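Getting marks off a white table

I do love a white worktable (you can find a dropped pin in seconds!) but my goodness, it shows everything. A few things I've picked up since we got ours in September:

Tea rings. Bicarb and a few drops of water, mixed to a paste. Leave it ten minutes, then wipe with a damp cloth. Brilliant stuff, and a 600 g tub lasts me ages.

Biro. Surgical spirit on cotton wool, dabbed and never scrubbed. Try it underneath first.

Candle wax – bag of ice on top, then lift it with an old bank card. So satisfying!

Glue blobs. Femi Abubakar wrote in to say warm soapy water works on PVA if you catch it early. I tried it after card-making and he's right, it rolled off in little worms.

Please don't use cream cleaner on a matt top. It leaves shiny patches and you'll see them every time the sun comes in, ask me how I know.

Next time: Candela Gallardo's beeswax polish for chopping boards.

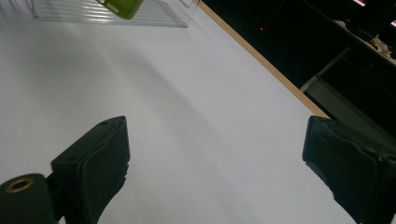

A matt white tabletop.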